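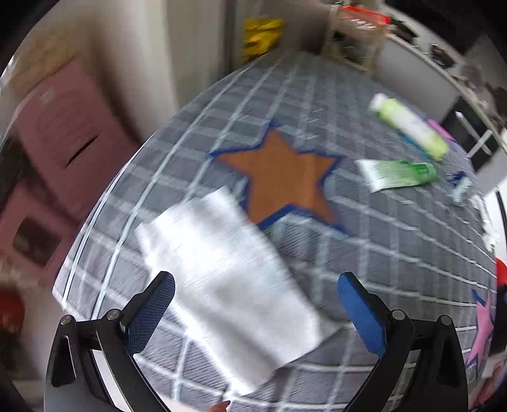 Eltwood Supporters' Forum – Help and Advice

Can I still get a refund on my season ticket if the ground move goes ahead?

Posted by jullmont_end, May 30, 2026

Hoping someone on here knows more than I do. I renewed my Eltwood season ticket in the first week the window opened, same seat I've had for years, halfway up the Jullmont side and near enough level with the penalty spot. Now there's all this talk of us playing the first part of next season over at Dandix while they sort out the drainage and the new floodlights, and I'm not sure where that leaves me.

I don't drive. Getting to our place is a twenty-minute walk and getting to Dandix is 2 buses and a long wait on the way home, and that's for a Saturday kick-off. For a night match I'd miss the last one if it went to extra time. So I rang the ticket office and the lad who answered was very nice but said he'd been told nothing yet and to keep an eye on the website. I've kept an eye on the website. It's still got the January offer for the hospitality boxes on it.

What I want to know is, has anyone had a straight answer about refunds? And if you stay on, do you get your own seat back when we go home or is it a free-for-all? I'm not trying to have a go at the club, I know the pitch was a bog by the end of last season and something had to be done. I'd just like to know before my next instalment goes out.

Also, does anyone know what happens with the cup games? My ticket has the first home cup tie included.

3 replies

eastbankregular

I had the same worry so I went down in person, which I'd recommend if you can get there before lunch, they're much less busy. I was told (by someone who seemed to know, but get it in writing!) that there are going to be a couple of choices once the move is confirmed. Either you keep your season ticket and it gets you into the games at Dandix with no reserved seat, or you hand it back before the first match and they refund you in full. What you can't do is go to two or three, decide you don't like it and then ask for the lot back. At that point it'd be worked out on the games left.

As for your seat, it's held for you if you keep the ticket. If you take the refund I think it goes back into the pot, but they said they'd look at giving people first go at their old seats for a fortnight when we come home. I asked her to put that in an email and she did, although the bit about the fortnight came out as "a short period", so make of that what you will.

The thing that would bother me more is space. The away end at Dandix is closed at the moment and the covered side only takes 1,000, and you know what we get for a derby. I can see it being first come first served under the roof and everyone else standing in the rain on the open terrace. We took 200 there for a friendly two summers back and even then the queue for the one tea hut went right round the corner flag.

On paying by instalments, don't cancel the direct debit yourself! My brother-in-law did that a few years ago over something else and it came up as a missed payment, and his ticket stopped working at the turnstile until he'd paid an admin charge. Speak to them first and ask for it to be paused.

Cup tie, I don't know, sorry. I forgot to ask. It used to say in the booklet that it counts wherever the "home" game is played, but I can't find my booklet.

mudonmyboots

just go to the away games instead mate, better atmosphere

Entwistle_Lane_Blue

Bit more on the travel side. There was a supporters' coach running from the bottom of Entwistle Lane the last time we had to play somewhere else, that was the season the main stand roof came loose. It was a few quid return and it waited for you if the match ran over, so you wouldn't be stuck at the bus stop at half ten at night. I've heard they want some 70 names before they'll book it for the whole spell, as otherwise it doesn't pay. If you email the supporters' club and say you'd use it they'll add you to the list – you don't have to pay anything yet.

I'd hang on before asking for the refund if I were you. The league still has to agree the move and there was a rumour they'd start us off with a run of away matches, in which case you might only miss three or four at home. I've sat in the Jullmont side since I was at school and I wouldn't give up a seat on the penalty spot for that. But then I've got a car, so it's easy for me to say.

One thing I'd disagree with above, I was told the refund has the booking fee taken off, so it isn't quite in full. Worth checking which of us is right.

jullmont_end

Thanks both (and thanks mud, I'll bear it in mind). I've put my name down for the coach and emailed the ticket office asking about the fee, the seat and the cup tie all in one go. Will post what they say when they get back to me.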